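Put the Test Method on the Label

Prevden sells a countertop sealer rated for 9 years. Tindus sells one rated for "lifetime protection." Neither label states what was measured, on what stone, or at what point the product was judged to have failed. A buyer comparing the two has nothing to compare.

I think duration claims on stone sealers should be dropped unless the test method is printed beside them. A sealer slows the uptake of liquid into pores. How long it does so depends on the porosity of the slab, the cleaner used on it and how often it gets wiped. A dense granite may absorb so little that the sealer has almost no work to do. A soft marble near a sink is another matter. One number can't cover both.

Montserrat Galindo, who ran finish testing at Peixoto until January, has argued for a wear rating counted in wipe cycles. Her draft sets a test load, a neutral cleaner and a reading every 250 cycles up to 4,000. I would change the interval – 250 is too coarse for the early part of the curve, and 50 would be better for the first stretch – but the principle is sound. Cycles can be repeated in another lab. Years can't.

The usual objection is that shoppers won't read a cycle count. Awuor Kirui made this case in the Gonder trade bulletin in September 2023, and she is right that most people want a simple answer. They already manage with cycle counts on batteries and rub counts on upholstery fabric, though, and a chart on the back of the bottle could translate the figure into light and heavy kitchen use.

Etching should be on the label too. Acid reacts with the calcite in marble and leaves a dull mark, and a penetrating sealer does little to prevent it. Many complaints about failed sealer are really complaints about etching. A single line of type would settle most of them before the bottle is opened.
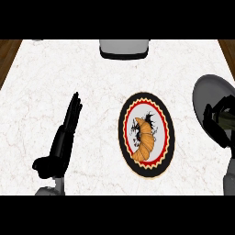

How can I tell whether a marble top needs resealing?
Put a few drops of water on a clean, dry spot and wait ten minutes. If the stone darkens under the water, it is absorbing liquid and is due for another coat.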